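Okay, notes for week four of Materials for Makers, typed up fast so forgive the shorthand. We're on translucent plastics, and I love this unit! Clear stuff gets all the attention in the textbook, but most of the parts you'll handle in the shop are somewhere in between, and in between is where your eye gets fooled.

First thing to practice is reading the outline. Before you guess what a part is for (you will guess, I always do), look at its edge and sketch it. Steps, notches, curves, flat bits. 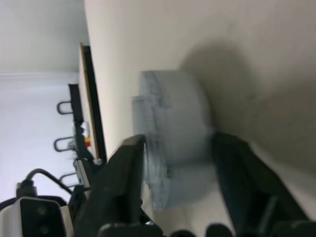
Notes by Anjani Simanjuntak | Storine Workshop Course | 2025-06-08

With a gray-blue piece like this one you've got a stepped, notched edge on one side and a rounded bulge on the other, and some of the pale background comes through the plastic. Look at the shadow too, it's big and soft, and it won't give you the notches. So draw from the part!

Fine streaks near an edge might be ridges or molded texture. Write "ridges?" with the question mark and check with a fingernail when you have a part in your hand.

For next time: pick one part from the Killutetti tray, draw it from two sides, and bring the drawings to class. Pencil is fine. Room 16, same as always.

4 comments | 16 shares
Contact Storine | Back to top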